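首页 工单 路线 片区认领 帮助 登录

工单：周末走了两个片区，只有一个计入进度
产品：Prororia 步行记录（手机版）
提交人：Orvokki Vainio
处理人：Đạt Tôn，Felista Mfinanga
状态：已解决

问题描述

上周末我补走了两个片区，上午 Plindska，下午 Saarela，下个周末要出门走亲戚，所以想一次走完。两段都是带着孩子走的，中途停得比较多，孩子骑滑板车，有几条街来回走了两遍。

晚上回家连上无线网同步，Plindska 正常，地图变绿，街道全部打勾。Saarela 一直显示“等待上传”，点重试会转一会儿，然后回到原来的状态，没有报错文字。手机里能打开这条轨迹，线是完整的，从车站一直到湖边停车场都有。

已经试过：退出重新登录；换成手机流量；重启手机。都没有变化。没有卸载应用，怕本地记录丢掉。

另外，片区认领页上 Saarela 还写着我的名字，但剩余天数在减。如果过期前传不上去，是不是要重走？

回复（Đạt Tôn）

请先不要卸载，也不要清除应用数据，未上传的轨迹只存在手机里。麻烦补充三项信息：

1. 应用版本号，在“设置”最下面一行。
2. Saarela 这条轨迹的点数。长按轨迹，选“详情”。
3. 走的过程中有没有按过暂停。

认领期限我已经手动延长，处理期间不会过期，不用重走。

补充（Orvokki Vainio）

版本是应用商店里最新的，九月更新过一次，之后没有再提示更新。轨迹详情里写的是 474 个点。Plindska 那条我也看了，比这个少不少，那边街道短，也没怎么绕路。

暂停按过。吃午饭的时候按了一次，在游乐场又按了一次。第二次可能忘了按继续，是走到路口才发现的，所以那里有一小段是直线。
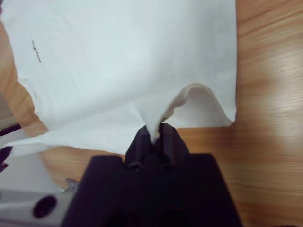
浅棕色木桌上的白色织物

导出文件我也试了，选“导出 GPX”以后能存到手机里，用电脑上的地图软件打开没有问题。如果可以直接把这个文件导入到片区里，我这边也能接受。

回复（Đạt Tôn）

收到。GPX 文件检查过，格式正常，时间顺序也没有错。那一小段直线不影响上传，最多是那条街不打勾，需要时可以在网页版手动勾选。

问题应该在点数上。服务器单次接收的上限是 400 个点，超过的轨迹要由应用自动拆成几段再传。九月那次更新以后，如果轨迹里有暂停记录，拆分这一步会被跳过，整条直接发出去，服务器拒收，应用又没有把拒收的提示显示出来。已转给 Felista 确认。

回复（Felista Mfinanga）

用提交人的 GPX 在测试机上重现了。去掉暂停记录后同一条轨迹可以上传，加回去就卡在“等待上传”。同样的情况 Přemysl Trnka 上个月也报过，当时按网络问题关掉了，那张工单我重新打开，和这张合并处理。

修复版出来之前可以这样做：

1. 打开轨迹详情，点右上角菜单，选“分割轨迹”。
2. 把分割点放在第一次暂停的位置，保存。
3. 回到列表，会看到两条轨迹，分别点“上传”。两条之间等 15 分钟再传第二条，间隔太短会被当成重复提交。
4. 两条都显示“已上传”以后，到片区页面下拉刷新。

如果分割后其中一条仍然超过上限，就对那一条再分割一次。分割不会改动原来的时间和距离，片区进度按街道计算，分几段都一样。

用 Beltell 手表记录、再同步到手机的轨迹不走这个流程，目前没有收到类似报告。

补充（Orvokki Vainio）

按步骤做了。第一段很快就传上去了。第二段第一次点的时候忘了等，提示重复，过了一会儿再点就好了。Saarela 现在是绿色，只有路口旁边那条小街没有打勾，就是忘按继续的那一段。网页版的手动勾选在哪里？我在片区页面没找到。

还有一个小问题：总里程里好像算了两次午饭前的那一段，数字比我自己记的大。

回复（Felista Mfinanga）

手动勾选在网页版的“片区”里，先选 Saarela，再点街道名称左边的小圆圈。手机版没有这个功能。勾选后会标成“自行确认”，和正常走过的街道一样计入进度。

里程重复是那次太早重试造成的，服务器留下了一条没有完成的副本。副本已经删除，总里程会在夜间重新计算，明天早上再看一下。

补充（Orvokki Vainio）

小街勾上了，里程今天早上也对了。可以关闭。下次出门我尽量不按暂停。

回复（Đạt Tôn）

谢谢反馈，工单关闭。暂停功能可以照常使用，修复版会包含拆分和错误提示两处改动，发布后在更新说明里能看到。Lauri Salminen 会把上面的分割步骤加到帮助页“轨迹无法上传”一节。

最后更新：2022年10月8日，星期六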